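4.2 Load tests of the folding table frames

The tables were supplied by two makers, Callell and Grosteo. Each maker sent 4 tables of the same nominal size, with a laminate top and folding steel legs. Before the tests we kept all tables in the same room for one week, so that the tops could adapt to the humidity of the building. One Grosteo table arrived with a bent lock plate, and it was replaced in October.

The load was applied at the center of the long edge, in steps, and the deflection was read after each step when the dial became stable. The highest load in the program was 1,660 N. We did not go higher, as the hinge of the Callell frame is not rated for it. 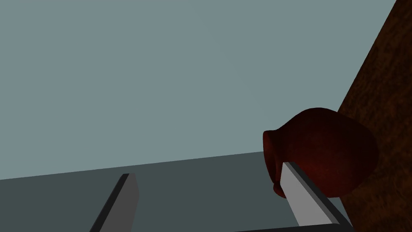
Figure 6. Simulated view with gripper fingers and a dark red vase.

After the load was removed, the legs were folded and opened 117 times by hand, and the first loading was repeated. The Callell tables showed a small increase of play in the hinge, but the lock still closed with the same sound and the same force. For the Grosteo tables the play was almost unchanged. We think this difference comes from the bushing, though we have not opened the hinges to confirm it.

The edge band was also inspected. On one table of the Bada series, which is the cheaper line of Grosteo, the band was lifted near the corner. This table was not excluded, and its values are given separately in the next section.

Corresponding author: see first page. © The authors. Back to top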